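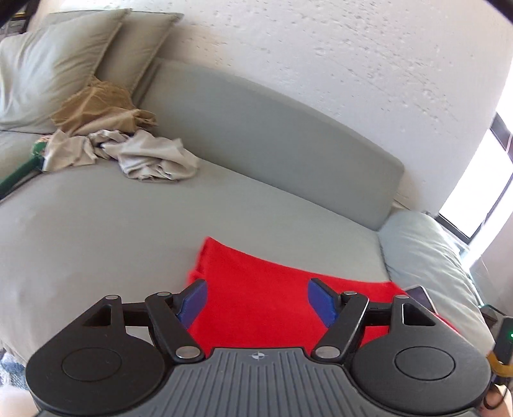 ## 6. Comparing finger pads on soft fabric

This section sets out the procedure for comparing two sets of finger pads on the hand-held gripper. It applies to the Lotumano body and to both pad sets supplied with it: the standard set (Semlow) and the soft set (Figueiredo). Rigid objects are dealt with in Section 7.

The comparison should be carried out by one operator from beginning to end. A change of operator part-way through alters the closing speed and the angle of approach, and the results of the two pad sets can then no longer be set side by side.

### 6.1 Before you begin

1. Read the safety notes at the front of this manual.
2. Check that each pivot pin is seated and that the linkage opens and closes without catching.
3. Fit the first pad set. Press each pad fully home on its finger link and confirm that the two pads lean towards each other at the same angle.
4. Wipe the camera lens with the dry cloth provided.
5. Enter the pad set, the operator's initials and the body number on the record sheet.

**Caution:** Keep fingers clear of the triangular openings in the brackets when the linkage is moving. The gap narrows quickly as the jaws close.

### 6.2 Choosing the surface and the cloth

The trial should be made on an upholstered surface. A hard table allows the pads to slide under a fold with little effort, and differences between pad sets are difficult to see. A couch or daybed gives way under the fingers and is the more demanding test.

The cloth should be a single garment of light or medium weight, in a colour that stands out clearly from the surface. Red on grey has given dependable recordings at the Tralholm site. Other articles may remain on the surface, provided that they are outside the reach of the jaws. Their positions should not be altered between the two pad sets.

**Note:** Daylight from a window is acceptable, but the brightest part of the recording may lose all detail. Where this happens, turn the body until the window falls in an upper corner and the cloth remains evenly lit.

### 6.3 Making the approach

1. Place the garment on the surface and gather it into loose folds. Do not press the folds flat.
2. Open the jaws fully.
3. Hold the body level and bring it towards the garment until the crosshair emblem is in line with the fold to be taken.
4. Pause for 2 seconds with the jaws open. The pause marks the start of the attempt in the recording.

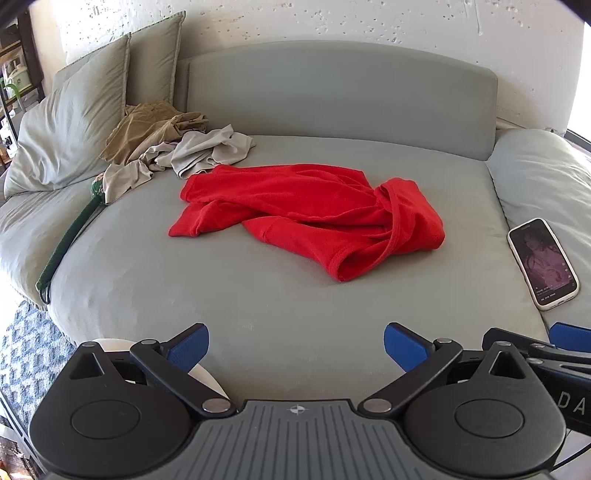
### 6.4 Closing and holding

1. Move forward until a fold stands between the two pads.
2. Close the jaws with steady pressure. Do not squeeze sharply — a sudden closure pushes thin fabric out ahead of the pads.
3. Confirm that the fold is held. Fabric may hang over one finger and hide part of the linkage. This does not spoil the attempt, provided that at least one finger can be seen clearly.
4. Lift, hold for 6 seconds, and lower the garment to the surface.
5. Open the jaws and withdraw before gathering the folds again.

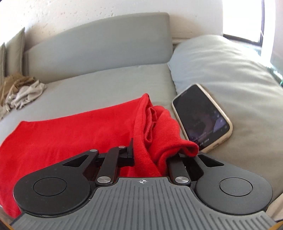
*Figure 6-3. Jaws closed on a fold of the red cloth, with the left finger in view and the right finger largely covered.*

**Caution:** Do not drag the garment sideways while the jaws are closed. Side loading may loosen the pivot pins.

### 6.5 Recording the results

Make 100 attempts with each pad set. Each attempt is to be entered as one of the following:

- **Held** — the fold remained between the pads for the full period.
- **Slipped** — the fold was lifted but left the pads early.
- **Missed** — the jaws closed without taking the fabric.

An attempt interrupted for any other reason should be struck through and repeated. The record sheet has 133 lines, which allows for repeats within a single sheet.

Changes to this procedure should be sent in writing to Cempaka Mangundap. Worn or damaged pads are to be returned to Imtiaz Sheikh with the record sheet attached. The pad sets will next be reviewed in June.

Section issued January 31, 2024.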